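Letting the table do the work

18 Aug 2018

She runs Cordeiro, a furniture and interiors shop in Plastley, and she talks while unpacking. Phone ringing teh whole time. We got maybe half an hour.

First question, how do people get a small room wrong? "They buy everything at once. Saturday afternoon, whole room, done. Then they hate it by October."

Her own place was like that. A matching set from Terkosell, 51 inches wide, wouldn't go through the door. "I sold it to a neighbor. Lost 75 bucks."

So now it's one piece at a time, starting with color.
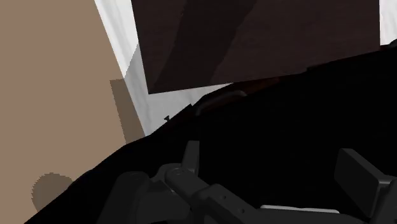

Tan, black and a pale wall.

She's not scared of dark furniture. Dust, yes. "You wipe it. It's a table." What she won't do is gloss paint in a rental, or rugs that cost more then the couch. Lamps she buys used, up to 100 dollars, never more. Lives with each one 5 days before deciding.

And odd stuff? Big yes. "One weird thing per room. Green, tall, whatever. Your mother should ask about it."

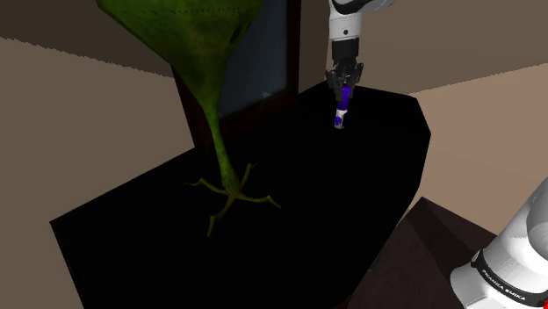
What's next

A second shop, across from the old Pronell building. Lease not signed. "Ask me in the fall," she says, and picks up the phone.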